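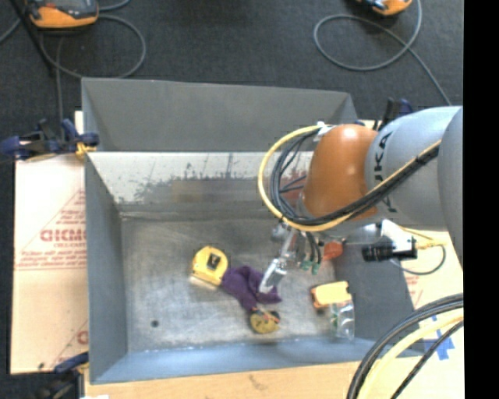

メジャーは引き出しの奥にしまうと必要な日にかぎって見つからない、とWilson Escobarさんからコメントをいただきました。うちも同じです。見つかるのは、たいてい二本目を買って帰った晩。

そこで今回は、家の中の「ちょっと測る」「ちょっと拭く」を面倒にしないための小ネタ集です。

メジャーの手入れ
テープの戻りが悪くなったら、油をさす前にまず拭くこと。全部引き出して、固く絞った布で根元から先へ。乾いた布でもう一度拭いてから、ゆっくり戻します。勢いよく戻すと爽快ですが、指も爽快なことになります。先端の爪が少しガタつくのは仕様なので、接着剤で固めないでください。私は固めました。棚板が7枚、全部短いです。

置き場所
工具箱に一つ、台所に一つ。台所のほうは冷蔵庫の横のフックに掛けています。鍋のふたを買う前に測れるようになり、合わないふたのコレクションは6枚で止まりました。

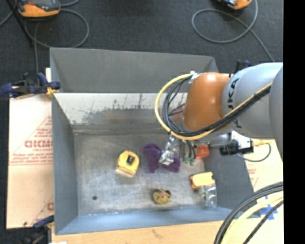 黄色いメジャーと紫の布

ぼろ布の話
着古したTシャツは捨てる前に切って布にします。縫い目を外して手のひら2枚分くらいが使いやすく、これより大きいと惜しくなって洗ってしまい、いつまでも減りません。油を拭く布と食卓を拭く布は色で分けること。家族に口で説明しても、翌朝には忘れられています。

乾性油を吸った布は、丸めたまま放っておくと自然に発火することがあります。たっぷり水に浸してから、自治体の決まりに従って捨ててください。冗談を挟む気にならない唯一の項目です。

紙やすりの番手
棚の角は220番で軽くなでる程度で十分。張り切って丸めすぎると、石けんみたいな棚になります。

次回は開かない瓶のふたについて。目下、一つ負けています。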